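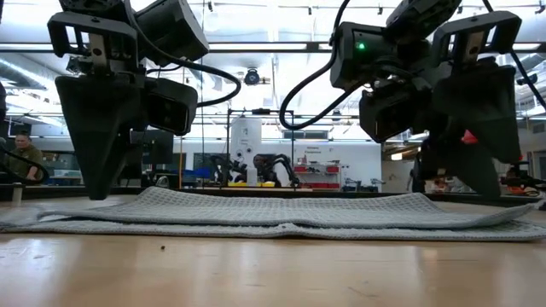
Preltinwood, January

Progress report to the Himevetti Fund: community laundry and linen service, second half-year

Prepared by Maja Duda, service manager

This report covers the six months since our last return. It follows the headings in the grant letter, except that staffing and training have been put together.

Service to households

The laundry has stayed open throughout the period apart from one closure for electrical work, which is covered under premises. Households are referred by the two health visitors' teams, the housing office and the advice desk at Shearer House. We also take people who walk in and ask. The grant allows us to serve up to 200 households a year and we expect to stay within that figure, though the winter months are always the heaviest and bedding makes up most of the load from November onwards.

The main change since the last report is that we now collect and deliver on the east side of town. This was asked for by referrers, mainly for older tenants in the upper flats who could not manage a full bag on the stairs. Kojo Quaye drives the round in the mornings and does returns after 3 pm. Bags are tagged at the door and the tag stays with the bag until it goes back. We had a small number of mix-ups in the first weeks, all of them pillowcases, and moved to a two-part tag after that.

Linen loan

The loan cupboard lends towels, sheets and blankets to people moving into unfurnished tenancies. Stock was low by the end of the summer. We bought replacement towels and single sheets from Zostell, who gave us a trade price and delivered without charge. The waffle-weave towels have been preferred to the terry ones because they take up less room in the dryers and in people's cupboards. We will buy more of these when the terry stock wears out.

Returns remain a weak point. Loans are meant to last three months and many run over. Gifty Yakubu has started ringing borrowers a fortnight before the end date, and in most cases the person either brings the items back or asks to keep them. We would like to discuss with you whether loans could become gifts after a set time, as the cost of chasing a pair of sheets is more than the sheets are worth.

Staffing and training

Kwadwo Appiah joined as laundry assistant and has completed his trial period. He replaces a member of staff who moved away. We ran 11 training sessions in the half-year, covering sorting, stain treatment, infection control and safe lifting. Yaa Abugri led the infection control sessions and has rewritten the handling sheet for soiled bedding. The new sheet is shorter and is now fixed to the wall by the sluice sink. One session on machine faults was put off because the engineer was ill, and it will be held in the spring.

Premises and equipment

The wiring in the rear room was found to be below standard at the annual check. We closed for two days while it was replaced. The landlord met the cost of the cable and labour and we paid for the extra sockets, which came out of the repairs line.

The older of the large washers needed a new door seal and a drain pump. It is working again but is noisy on the final spin, and the engineer thinks the bearings will need doing within the year. We have asked for a price and will send it on when we have it.

Spending

Spending is close to the budget. Wages are slightly under because of the gap before Kwadwo started. Water and detergent are on budget. Electricity is over, and will stay over until the fixed rate ends. We ask for your agreement to move the underspend on wages to cover electricity. The full table is in the separate sheet.

Next six months

We plan to extend the collection round to the streets behind the station if the van hours allow it. Gifty will carry out the household survey in the spring, using the same questions as last year with one added on delivery times. The referral form is also being redrafted, as the housing office has asked for a space to note access problems such as broken lifts and door codes.

Please send any questions on the spending sheet to Maja Duda at the laundry office. The next report will follow the same headings unless you tell us otherwise.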